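Cable day again

So I finally got the left arm of the bench rig back together, and yes, it ate my whole evening again. For anyone new: I look after the suturing rig at Raner, the one with the little wristed instruments that we run practice stitches on. My job is keeping the things moving, and with instruments this small that mostly means cables.

Xia (that's what we call the left arm, the right one is Travico, don't ask me who started it) had been getting lazy at the wrist. You'd command a small turn and it would sort of think about it first. The log said 2,856 moves since the last re-tension, so it was due anyway, but I wanted to look before I started cranking on anything.

First job was the drive pulleys at the back end. I pulled the cover, let the tension off and checked every cable with a cotton swab – if it snags a fiber you've got a broken strand and the whole cable goes in the trash. One snagged. Of course it was the one buried behind the other 5! Out it came, new one in, and then the fun part, which is winding it on without letting a turn cross over its neighbor. I got it on the second try and I'm calling that a win.

Then tension. I go up a little at a time, work the wrist through its full range, and go up a little more. If you crank it all at once it feels great for 30 minutes and then goes soft on you. I left it sitting while I had dinner (cold noodles, standing up) and took up the last bit of slack afterward.

Jaws next. Soft brush, a drop of the light Helura oil on the pivot, wipe, wipe again. Then I ran the homing routine six times and wrote down where the wrist ended up each time. The spread was tiny, way better than in April.

Only after all that do I let it near a needle. Pinch a strand, hold it, turn the wrist, see if the thread creeps in the jaws. I still get a bit nervous at that point, every time.

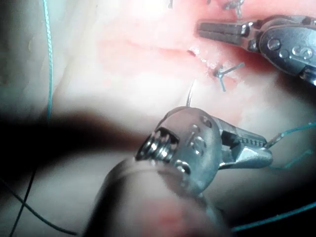 Hongjun Wan: Do you redo the homing offsets after the new cable has settled overnight, or only once right after tensioning? Ours always drifts a little by morning and I end up doing it twice.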